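Scoring a baseball game by hand takes a pencil and a sheet with one box per batter per inning.

1. Write both line-ups down the left before the first pitch.

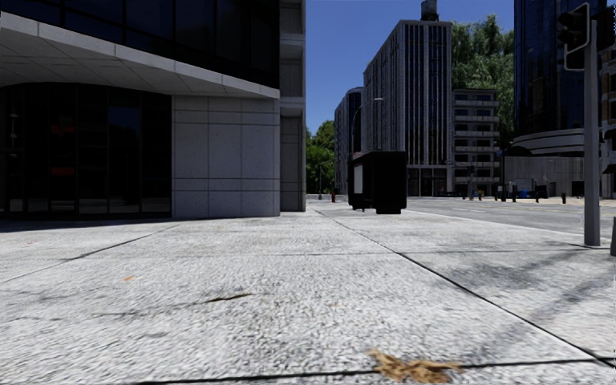 Katia Tedesco asks whether substitutes need a new sheet. They don't; use the spare line under the starter.

2. Number the fielders, pitcher first. A grounder to short is 6-3.

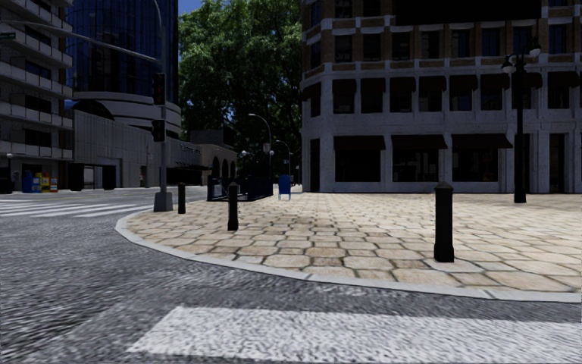 3. Mark a strikeout K. Draw it backwards if the batter didn't swing.

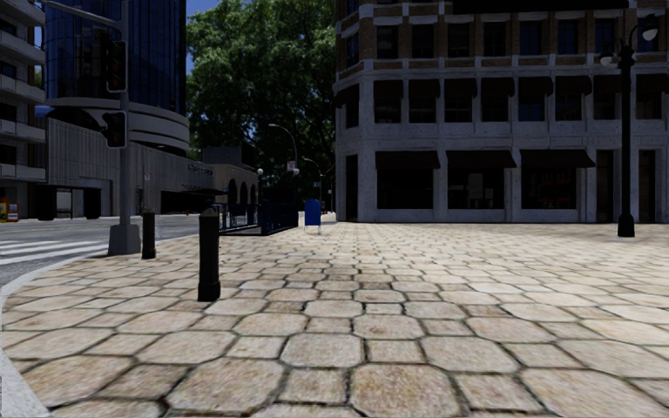 Add the pitch count in the margin, say 89, and total the runs after each inning.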